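Ridgeway Neighbors Help Board > House & Garden > Cut flowers

Tulips flopping over and growing taller in the vase — what am I doing wrong?

Posted by Poltita
24 replies hidden, showing best 3

Okay so I treat myself to a bunch of tulips pretty much every January when the whole world is gray, and every single time the same thing happens. Day one they're gorgeous. By the third morning they've bent over like they're looking for something on the floor, and I swear they're taller than when I bought them?? I measured the last bunch against the cabinet door and I'm not imagining it.

What I do now: bring them home, cut the ends off with kitchen scissors, put them in a tall glass vase with cold water and the little packet of food. They live on the dining table, where there's a window on one side. I leave the leaves on because I like how they look. 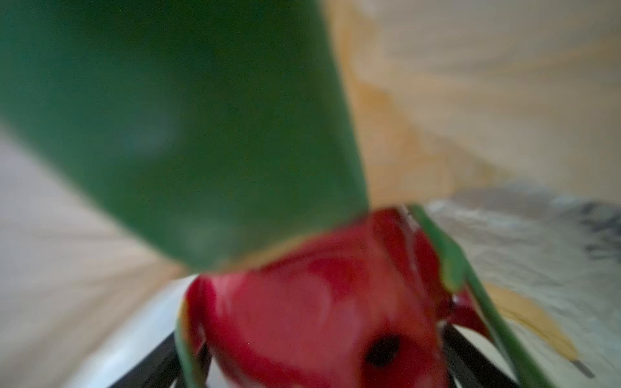
Red bloom and a whole lot of green, up close

The red ones are my favorite so I'd love to get more than 5 days out of them. I've read that you should drop a penny in the water, or poke a pin through the stem under the flower, or add vodka (I'm not wasting vodka). Does any of that work? And should the big wide leaves come off? I go back and forth on it. My sister-in-law strips everything and hers look like lollipops on sticks, and I don't want that either.

Thanks in advance, this board saved my African violet so I have high hopes!

koteck_kitchen
Marked helpful by 145 members

You're not imagining it! Tulips keep growing after they're cut, an inch or more sometimes, and they lean toward light too. So with one window on one side you're going to get a lean no matter what. Give the vase a turn each morning when you make your coffee and they'll even out a good bit.

A few other things I'd change. Trade the scissors for a sharp knife, because scissors pinch the stem and it doesn't drink as well. Recut a half inch every other day. Cold water is right, but only fill the vase a third of the way and top it up often, they drink like crazy the first night. I change the water completely when I recut.

For the leaves — take off anything that would sit under the water, and leave the rest. Leaves in the water go slimy and then the whole vase smells like a pond. The upper ones are half the charm if you ask me, so no lollipops required.

If they've already flopped, trim them, roll the bunch snugly in newspaper with the heads inside the paper, and stand the whole roll in cool water for a couple of hours. They usually come out a lot straighter. I've done this right before company came over and felt like a magician.

Skip the penny. I tried it for a whole winter and couldn't see any difference. The pin thing I've heard from two different florists, so maybe, but I never have the patience.

Oh, and keep them away from the fruit bowl! Ripe bananas and apples make them drop petals early. And don't put them in with fresh daffodils, the sap from the daffodils is hard on them.

mudboots488

just get a taller vase. mine come halfway up the stem and they can't fall over

Avau_Lane

I'm going to be the odd one out and say I like the flop. I had a bunch on my dresser last spring that went every which way and it looked like an old painting.

But if you want them upright, buy them when the buds are still closed and mostly green with a little color showing. I used to pick the wide open ones because they were prettiest in the store, and then of course they were done by the weekend. At night I put mine out on the enclosed porch where it's chilly (not freezing!) and bring them back in for breakfast. Kind of a hassle, but last time I got nine days.

Also +1 on the bananas, learned that one the hard way.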